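Chapter 6
When the Work Changes Shape: Automation and the People on the Job

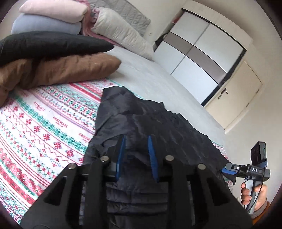
Figure 6.1 Hand-held grippers in use at a bed. The fingertips of one are pressed into a dark garment.

In March, the linen and garment service Garkari told the staff at its Sanora site that part of the folding work would be done by machines within 2 years. The site employed 84 people at the time. Most of them sorted, folded, or packed clothing and bedding by hand, and many had done so for their whole working lives. The company did not yet have a machine that could do the job. It had a plan to build one, and the plan depended on the people who already knew how to fold.

Folding looks simple. A person picks up a jacket, finds the shoulders, shakes it once, and lays it flat. A machine has trouble with every one of those steps. Cloth has no fixed shape. A jacket dropped on a bed never lands the same way twice, and a sleeve may be hidden under a quilted panel or turned inside out. Patterned bedding under a garment can make it hard for a camera to tell where one piece of fabric ends and the next begins.

For this reason, Garkari moved a group of 46 workers from the folding tables to a new task called demonstration work. They handled clothing with grippers held in the hand, and the recorded movements were used to train the machines. A worker was asked to complete 1000 recorded folds before moving on to a different type of garment.

The change affected the workers in several ways. Pay stayed the same at first, but the old bonus for speed was dropped. Under the old system, a fast folder could earn noticeably more than a slow one. In demonstration work, a hurried fold was often thrown out, and a worker who took more time had fewer recordings rejected. Some of the fastest folders lost income during the first months and said so at staff meetings. The company later replaced the speed bonus with a flat hourly supplement.

The physical work changed too. Folding by hand uses the fingers and shoulders. Working with a gripper puts more of the load on the wrist and forearm. Supervisors at Sanora shortened the sessions and added breaks after workers reported sore hands.

There was also the question of what the workers were helping to build. Some saw demonstration work as a step toward better jobs, such as checking recordings or looking after the machines. Others thought they were training their own replacements. Both views appear in the interviews quoted in Section 6.3.

This chapter follows the Sanora site through the change and compares it with Baek, a packing firm that bought finished equipment and brought it in all at once. Section 6.1 explains the difference between automating a task and automating a job. Section 6.2 looks at pay, hours, and injury. Section 6.3 deals with how workers are informed and consulted, and Section 6.4 covers retraining.

Key terms: task, job, demonstration work, piece rate, displacement, retraining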